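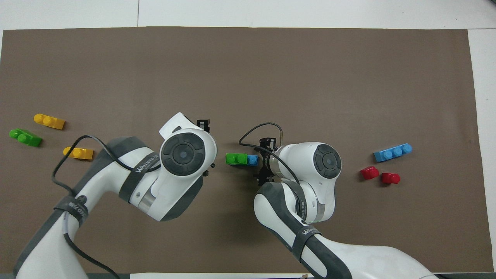

Tip them on the floor and you'll be finding them till Christmas, one reader wrote to us in June, and she has a point. Plastic bricks travel. Under the sofa, down the heating vent, into the dog's bed.

So, a mat. Dull answer but it works. A big plain brown one on a white table, bricks on top, edges well clear. Colours show up. Yellow, red, blue, green, no patterned cloth fighting with them. A few creases, never mind, they drop out if you leave it flat overnight. Ours didn't quite.

Second thing, put out less. We started with the full Datholm tub, 1,000 pieces, and got 30 minutes of digging and no building. Next day a small handful, three to a side, and a green one pushed onto a blue one in the middle. Somebody always wants to add to a thing thats already begun.

Gremero do a mat with a drawstring, Firnen a stiffer one that rolls. We tried both for 2 weeks. Drawstring is quicker at teatime, the roll lies flatter. Neither likes jam. The Firnen was 55 pounds when we bought it, which is a lot for a mat, and an old bath sheet did nearly as well untill it rucked up.

Sorting by colour? We gave up. By size, maybe. Pandey sell trays for it, shallow ones, and they stack. Keep the half-built bits whole though, in a tray of their own, and put them back out first.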